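# Visit to the Schouten wire works, Flidmont

Visit made in March with Lech Urbańczyk. Arrived 9.40, left shortly after 1pm.
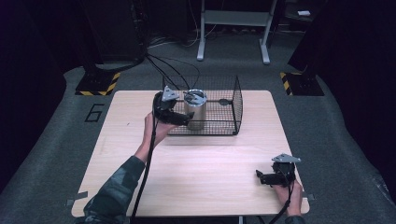

*Metal cup in a black wire mesh basket, on a pale wooden table.*

Schouten draws, welds and coats steel wire for kitchen and office goods. The site has two halls joined by a covered yard. Rod comes in at the north end on coils and is pulled through a row of dies, each slightly narrower than the last. The line we watched was running at 300 metres a minute. Soap powder is used as the lubricant and it gets everywhere, so overshoes are issued at the door and should be kept on until the yard.

Aoi Uchida, the process engineer, took us through the welding hall. Flat mesh is made on two machines, one bought new and one moved from the old Dredier plant. The older one needs its electrodes dressed every shift. Lech asked about weld strength. Samples are pulled to failure on a bench tester, 100 welds per batch, and the wire has to break before the joint does. Results are written on a card that stays with the pallet.

Forming is done on presses, with the rims rolled and welded afterwards. Noise was high here and most of the explanation had to be repeated outside.

Coating took up the rest of the morning. Parts are degreased, rinsed, dried and hung on an earthed conveyor, then sprayed with polyester powder and cured in a gas oven. Fine mesh is awkward: the powder tends to avoid inside corners, and turning up the voltage makes this worse. The current answer is a lower voltage and a second pass by hand. A trial with a new powder from Coltusura was planned for the following month.

Scrap wire is baled in the yard. The last load weighed 2,007 kg and covered both halls.

We did not see the packing area, which was closed for floor repairs. Parking is on the east side only. The canteen stops serving hot food at 12.30, and we missed it. Lech has the data sheets for the dies and will copy them to anyone who wants a set.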